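### 3.2 Shared tables and the length of stay

The second part of the study looked at how people use shared tables in public libraries when no staff member assigns seating. Earlier work on reading rooms has mostly dealt with noise and lighting. Furniture tends to be treated as a fixed cost, chosen once and then left alone for years. We wanted to know whether the kind of table a person sits at is linked to how long that person stays, and whether people who sit alone behave differently from those who come with someone else.

Observations were made at two branch libraries, Firken and Medrano, during November. Both branches have an open study area on the ground floor with carpet, movable chairs and a mix of small and large tables. Firken replaced its fixed wooden seats with office chairs before the study began, while Medrano still uses both types. Anayeli Huerta and Isauro Varela carried out the observations at Firken, and Braulio Figueroa carried out those at Medrano. Each session lasted two hours. The observers noted the time a visitor sat down, the type of table, the type of chair and the time the visitor left for good. Short breaks were not counted as leaving if personal items stayed on the table.

After each session, visitors were invited to a short interview. In all, 53 people agreed. The interviews covered why they had picked a seat, what they had come to do and what would have made them leave sooner. Marisol Olvera coded the answers, and a second coder checked them without seeing the first set of codes. The two coders disagreed on 6 interviews, and these were settled by discussion.
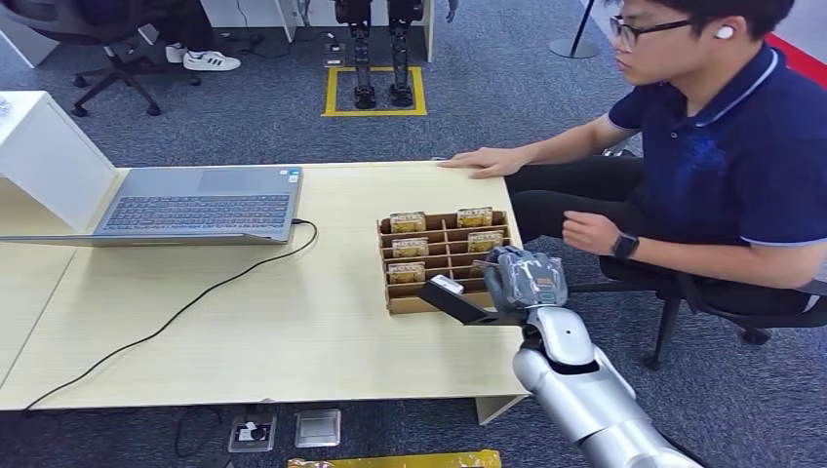 **Figure 4.** Seated posture at a light-colored table, with one hand resting flat near the edge.

Table size mattered less than we had expected. Visitors at small tables stayed nearly as long as those at large ones, and the gap was smaller still when we looked only at people who had come alone. The chair made a clearer difference. At Medrano, where both types were on offer, visitors in office chairs stayed longer and were less likely to change seats. Several people told us they would wait for one of these chairs to open up — even when there were free seats by the windows.

The interviews help explain part of this pattern. People who planned to stay a short time gave little thought to where they sat. Those who planned to work through the afternoon named three things: back support, room for both forearms, and a wall or shelf behind them. Access to power outlets came up in 13 interviews, all of them with people using laptops.

We did not control for time of day, and the Medrano sessions were weighted toward the afternoon. Visitors who turned down the interview may also differ from those who agreed. Section 3.3 returns to this problem using the Firken sessions alone.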